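Budget season again, so a thread on what we learned planning the second arm cell at Livport. Mostly line items, few opinions.

1/ The arm quote is the easy part. Laizer sends one page with one price, and everyone in the meeting looks at that page. Nothing on it covers the room.

2/ Our first draft had 4 lines: arm, hand, controller, shipping. The version that got approved had 11. Most of the added ones were small. Together they moved the purchase back a quarter.

3/ Spare covers and bellows. The sleeve over a joint is a wear part. Order one spare set with the arm, on the same PO. Ordered alone later, ours carried its own freight charge and a minimum order fee.

4/ Fingers. Price the hand and the replacement fingers separately. Flurkness quoted them as a kit, and the kit includes a tool we already own. Ask for the split.

5/ Power. If you are putting cells in a finished room, go and look at where the floor outlets are before you draw the layout. A new floor box was quoted to us at $2,000, core drilling included, carpet repair excluded.

6/ We moved the cell to the outlet instead. Cost: one afternoon and a new drawing. The drawing should have started there.

7/ Floor marking. Tape is fine for a trial – cheap, quick to shift, and it shows the work area to anyone walking past. Put a roll in the budget anyway, or it comes out of someone's desk drawer and doesn't match.

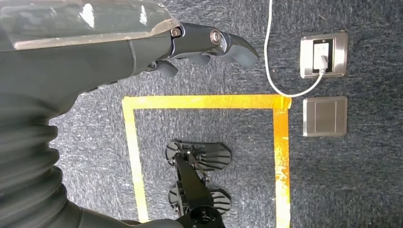
8/ Leave clearance between the marked square and any cable run. Our rule for the Zostcombe site is that cords get routed on the drawing, same as the arm's reach. It adds 2 lines to the checklist.

9/ Service contract: we took year one only. Laizer wanted three years up front for a discount. With no failure data of our own yet, I couldn't justify it.

10/ Quotes from September expire at the end of this month. If yours do too, ask for the extension now, in writing.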